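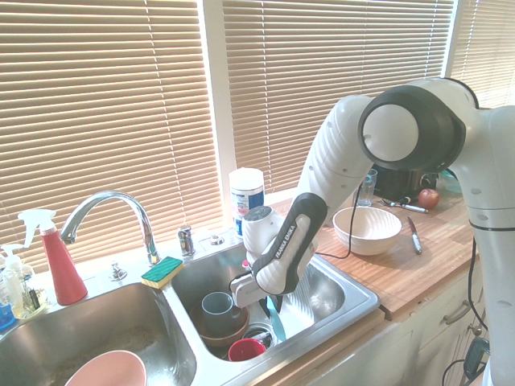
Doppelspüle aus Edelstahl, im rechten Becken steht noch Geschirr.

Magazin > Wohnen > Wasser im Haus

Hartes Wasser, weiche Regeln

14 Kommentare | 37-mal geteilt

Die Installateurin kommt gerade von einer Baustelle in Brodbridge und hat eine halbe Stunde Zeit. Seit neun Jahren arbeitet sie für den Betrieb Skirkis, vorher war sie im Großhandel. Ihren Namen möchte sie nicht gedruckt sehen, über Kalk redet sie gern.

Wie oft sie wegen Kalk gerufen werde? »Im vergangenen Jahr waren es 161 Einsätze, bei denen Kalk die Ursache war oder zumindest mitgespielt hat.« Meist gehe es um Perlatoren und Eckventile, seltener um den Boiler. Ein Eckventil, das jahrelang niemand bewegt habe, lasse sich irgendwann nicht mehr schließen. »Das merken die Leute, wenn die Armatur gewechselt werden soll. Dann müssen wir im ganzen Strang das Wasser abstellen.« Sie rät, die Ventile zweimal im Jahr zu- und wieder aufzudrehen.

Von Enthärtungsanlagen hält sie weniger, als man im Handwerk erwarten würde. In Tveit habe sie acht Anlagen eingebaut, zwei davon seien inzwischen wieder stillgelegt. »Die brauchen Salz und Wartung, und das wird beim Kauf gern überhört.« Bei mittlerer Härte reiche es, den Boiler auf 60 Grad zu stellen und den Perlator über Nacht in Essig zu legen - bei beschichteten Teilen lieber in Zitronensäure, und dann kalt.

Und die Spüle? »Abends trocken wischen.« Scheuermilch benutze sie selbst nicht, die Kratzer blieben. An Arbeitsplatten aus Holz sei die Fuge der schwache Punkt. Wird das Silikon dunkel oder löst es sich, müsse es heraus.

Im April beginnt sie mit der Sanierung zweier Steigleitungen in Zokport. Bis dahin stehen noch Wartungen an, die nächste schon in einer Viertelstunde.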